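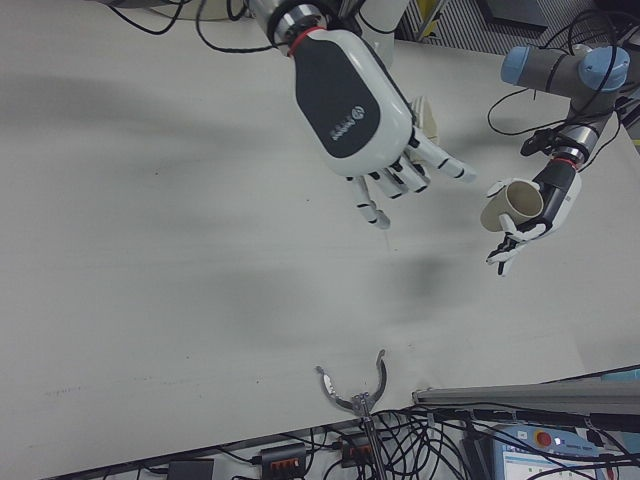

White top, beige cup on its side, smudges and a few dark specks on the surface.

Re: White tabletop, faint smudges and specks that won't shift

skustden_518
Posted Thursday, November 23, 2023

White top, bought as a bare Sidovby panel in June and fitted to my own frame. The surface has picked up faint smudges and a few small dark specks. The smudges lighten with warm water and washing-up liquid, then show again under side light. The specks don't move at all. Cups get put down and tipped over on it daily, mostly beige ones of the type in the photo. Is this residue, or is the finish going?

Cleaned so far with: washing-up liquid, glass cleaner, a dry microfibre cloth.

panelgauge
3,046 posts

Two separate problems. Smudges that come back after washing are usually detergent film. You're putting down more than you take off. Wash once, rinse twice with plain water, dry with a clean cotton cloth. Stop using the glass cleaner while you test.

For the specks, run a fingernail across one. If it catches, it's on top of the surface. If it doesn't, it's in the finish or under it.

Navarrete
Isopropyl on a cotton bud, one speck only, ten seconds. It lifts most rubber and ink marks. I wouldn't bother with the two rinses. One is plenty if you measure the detergent.

panelgauge
One rinse is not plenty on a white top. I ran it both ways on a Stoslow board at 80 cm wide, half and half. The single rinse side streaked under a desk lamp, the double rinse side didn't. Agreed on the isopropyl, provided he knows what the coating is. On a lacquer it can dull the sheen.

Navarrete
One board under one lamp. And the soft grey patches in his photo are shadow, so don't go chasing those with a cloth.

skustden_518
I know which are the shadows. Fingernail test done on 3 specks. Two catch, one doesn't. The paperwork with the panel doesn't name the coating.

edgeband
Try the isopropyl on the underside or a back corner first, then. The two that catch may come off with a plastic scraper held flat. Leave the third. Melamine sponge will probably shift it, but it's an abrasive and you'll have a matt spot for good.

Also, unglazed cup rims scratch. Put a mat down.

Navarrete
Melamine sponge is fine with light pressure. Used one for years on a white worktop.

edgeband
Look at it edge-on against a window and tell me that again.

skustden_518
Scraper took off both raised ones. No mark left that I can see. Trying the double rinse tonight. No mat, it slides.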